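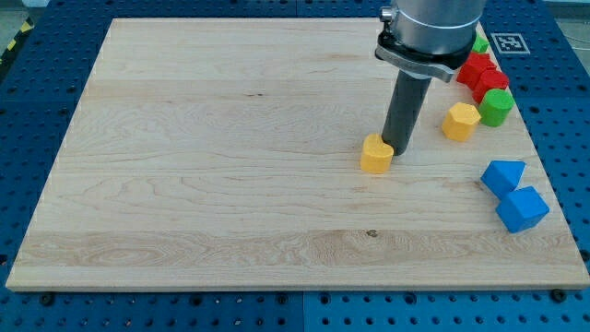
Flimard Adds Solid Maple-Tone Boards and Block Sets to Its Furton Range

FURTON, April - Flimard, a maker of wooden goods for classrooms and workshops, is adding a large work board and a matching set of colored blocks to its Furton range. Both go on sale to schools and dealers this month.

The board is pale hardwood, glued up from long horizontal strips. The grain is left to show, and small dark knots are kept where they are sound. The near edge has a thin bevel. It can be laid flat on a bench or fixed down on a perforated work table.

The blocks are sold in sets of 23 or 42 pieces. Shapes include a lobed block, a hexagonal prism and a cylinder. Yellow and green are the main colors, and the yellow has a matte finish. Pieces from the two sets can be mixed, and single blocks can be ordered to replace lost ones.

"Customers asked for a board that stays put and gives blocks a level surface," the company said in a statement. "They also asked us to leave the wood plain, so we did."

Flimard developed the range with Zanetti, which supplies the hardwood strips and does the gluing. Finishing and packing are done at the Flimard shop in Furton. Boards are checked for flatness before they leave - any that fail go back to be planed again.

Wokanik will handle distribution and has 33 dealers signed up for the first deliveries. Orders placed through a dealer ship within 7 working days. Boards and block sets are sold separately.

Care instructions come with each board. The surface should be wiped with a dry cloth and kept away from heaters.

Dealers can request samples and a price list from the Wokanik sales office.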